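Notebook, Tello group, December
Entry by Rocío Puma. Copy to Fatemeh Vahidi and Tzu-hsuan Kuo.

Collection for the round table task continued this morning in simulation. The purpose is to gather teleoperated examples of picking one named item out of a cluttered group. The operator at Deswood was Édgar Salazar. Episodes are limited to 30 seconds and are saved whether or not the item is lifted.

The running total stands at 989 episodes, counted from the index file after the morning sync. The card and the phone remain the items of most interest, as both are flat and offer the fingers very little to hold. 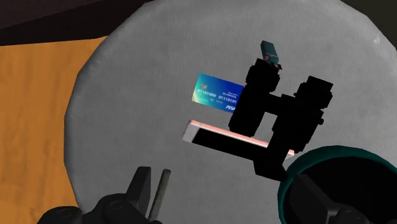

Should failed attempts be kept in the training set?
They should be kept and labeled as failures. The policy is trained on the successes only, and the failures go to the success classifier that Roxana Castaño maintains.

Layout. The arm base stays on the dark table for all episodes. Positions of the items on the round table are drawn again at each reset. Minimum spacing is not enforced, so items may overlap at the start. 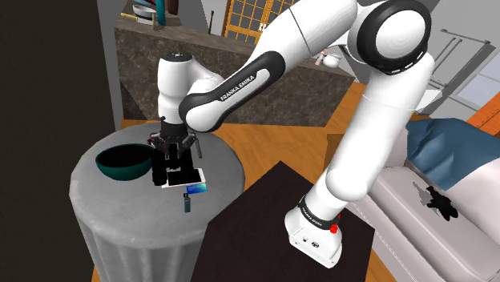

The reset script was run with the new seed list. Two seeds produced the same starting layout, and the second was removed from the index. Operators are asked to note the seed in the comment field, as the automatic entry was blank in 6 episodes from the Stodstead station.

Camera views. The wrist view and the room views are stored at the same rate. Dr. Vahidi has asked that the room views be kept at full size until the Atuvthorpe review.

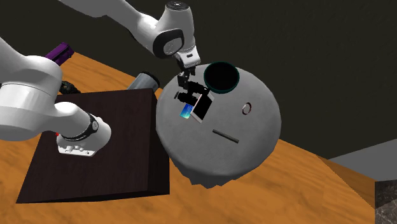
Outstanding items

Confirm the time limit with É. Salazar before the next block.
Correct the blank seed entries from Stodstead.
T. Kuo to rerun the index check, 4:00 p.m.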